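Quinlan 手持夹爪套件与随附操作规范试用评测

发布于2021年7月31日

Quinlan 这套手持夹爪去年12月到我们手里,主要用来录桌面整理类的操作示范。硬件本身网上已经有人写过,我这篇把重点放在随套件附带的那本《桌面采集操作规范》上。规范全文46页,分开机检查、场地布置、录制动作、数据登记和维护五章。我们小组按它执行了一段时间,哪些条款好用,哪些条款需要自己补,下面按章来写。

先交代使用条件。录制地点是普通会议室和客厅类的房间,不用专门的摄影棚。操作者都有桌面机械臂的使用经验,但有一半人没用过手持设备。任务以毛巾、小盒子、贴纸这类轻物为主,不碰液体和刀具。之前我们用过 Widier 的同类产品,文中会有少量对比。

开机检查

规范要求每次开录前做三项检查:指片是否左右对称,安装板上的紧固件有没有松动,镜头表面有没有指印。三项都要在登记表上打勾,缺一项不能开录。

这一章写得最实在。指片对称的判断方法是张开到最大,看两个指尖在画面里的高低是否一致,不需要量具。我们的指片是洋红色的,装在米白色的安装板上,和大多数桌面的颜色都分得开,检查时一眼能看清位置。Widier 那套是全黑指片,放在深色桌面上检查就比较费劲。

紧固件部分我有一点意见。规范只写了“确认无松动”,没有写拧紧力矩,也没有写多久重新拧一次。我们自己定的做法是每录满20段停下来用手拧一遍,录完当天再拧一遍。建议厂家在下一版里把数值补上。 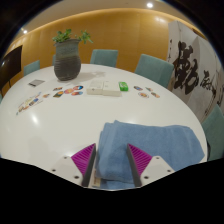
场地布置

规范对场地的要求分“必须”和“建议”两级。必须的有:桌面在录制期间不得移动;任务物体放在操作者单手可及的范围内;录制范围内不得有人员面部;涉及证件、账单、屏幕内容的,一律先收走或关闭。建议的有:桌上保留一部分与任务无关的日常物品,背景不必清空,椅子按平时的位置摆放。

保留日常物品这一条,刚开始组里有人不理解,觉得干扰越少越好。实际执行下来,我赞成规范的写法。白桌子上只放一块毛巾,录出来的数据太单一,换个房间就不好用了。花瓶、盒子、散放的小贴纸都可以留着,前提是不挡住操作路径。

需要注意的是,规范对“无关物品”的高度没有限制。高的东西会留下影子,也容易被手腕带到。我们补了一条:高于指片长度的物品一律放在任务物体的远侧,不放在操作者这一侧。这条补充写在我们内部的附页上,贴在规范封底。

屏幕要关闭这一条执行起来最容易漏。会议室里的大屏常常被当成背景看待,没人想到它会亮。现在我们的登记表里单独加了一栏“室内屏幕状态”,开录前由操作者以外的人填写。

录制动作

这一章规定了每段录制的起止姿态。开始时两指张开,停在任务物体上方或近旁,静止2秒后再动作;结束时同样张开静止,然后才能按停止键。中间不允许换手,不允许用另一只手帮忙扶东西,失误了不要重来,接着做完,在登记表里标注“含失误”。

最后这一点值得单独说。很多人的习惯是夹歪了就停掉重录,结果留下的全是顺利的片段。规范明确禁止这样做,并且把含失误的片段单独归类。我们以前用 Widier 时没有这条规矩,后期想找纠正动作的样本都找不到。

速度方面,规范的表述是“保持自然且平稳”,比较含糊。我们让几个人各自按理解录同一个叠毛巾任务,快慢差别明显。后来统一成一段任务最多录3分钟,超过就算超时,问题才少了一些。
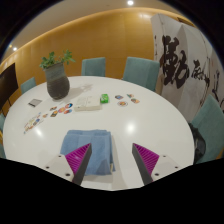 反光是这本规范里篇幅偏少的内容,只在录制动作一章末尾提到一句“避免强反射”。镜面和玻璃大家会留意,亮面白桌往往被放过去。规范应当要求操作者在录制姿态下看一遍预览,站着用肉眼看过桌面是不够的,因为镜头的高度和人眼不一样。像上面那块蓝布右上方的圆形亮斑,离布不远,抓取路径如果从那里经过,就应该先把布挪开或者调整灯光,再按规范做一遍静止起始。我们现在的做法是把亮斑的大致位置记在登记表备注栏里,后期筛选时能直接查。

这一章还有一条是关于标签和吊牌的。规范建议织物类物体保留原有洗标,不要为了好看剪掉。我同意。家里的毛巾和衣服本来就带着标,剪掉以后反而和实际使用情况对不上。但同一块布在一批任务里应当固定一种朝向规则,哪一面朝上要写清楚,否则登记“已翻面”时各人的理解不一样。

数据登记

登记表是纸质和电子两份,内容一致。字段包括日期、房间编号、任务名、操作者编号、段号、是否含失误、备注。任务名必须从规范附录的词表里选,不能自由填写。词表用起来有限制,比如“叠”和“对折”是两个条目,但没有“叠好后推到一侧”这样的组合动作。我们的处理是拆成两段登记,段号加后缀。

上传工具用的是 Truno 的客户端,登记表可以直接导入。导入时如果段号重复会报错并停在那一行,提示信息清楚。唯一的不便是备注栏有换行时会被截断,填写时请写成一行。

套件自带的 Sana 校验脚本会检查每段的首尾是否静止。误报有一些,主要出现在起始时手腕轻微晃动的片段。规范没有说明误报怎么处理,我们由第二个人复核,确认没有问题后在备注栏写“人工复核通过”。没有复核的片段不进入正式数据。

维护

指片的接触面每次用完用干布擦,不得用酒精。安装板背面不要贴胶带,会留下残胶。存放时两指保持张开,不要夹着东西收进箱子。这几条都容易做到,写得也清楚。

更换指片的说明偏简单,只有一幅示意图,左右两片的区别没有标注。第一次更换时建议先换一侧,对照另一侧的方向装好,再换剩下的一侧。换完以后必须重新做开机检查,并在登记表上新起一页。

优点和不足

优点:开机检查简单明确;禁止挑选顺利片段的规定合理;场地要求贴近真实房间;屏幕和证件的隐私要求写成了必须项。

不足:紧固件没有力矩和周期;反光只有一句话;动作速度没有量化;词表不支持组合动作;校验误报缺少处理流程。

购买建议

如果团队里已经有自己的采集规范,买这套主要看硬件,规范可以当作对照。如果是刚开始做桌面采集的小组,规范本身就值得照着执行,按上面提到的几处补上附页即可。附页最好由实际录制的人来写,每换一个房间重新看一遍,旧版本保留存档,登记表上注明当次使用的是哪一版。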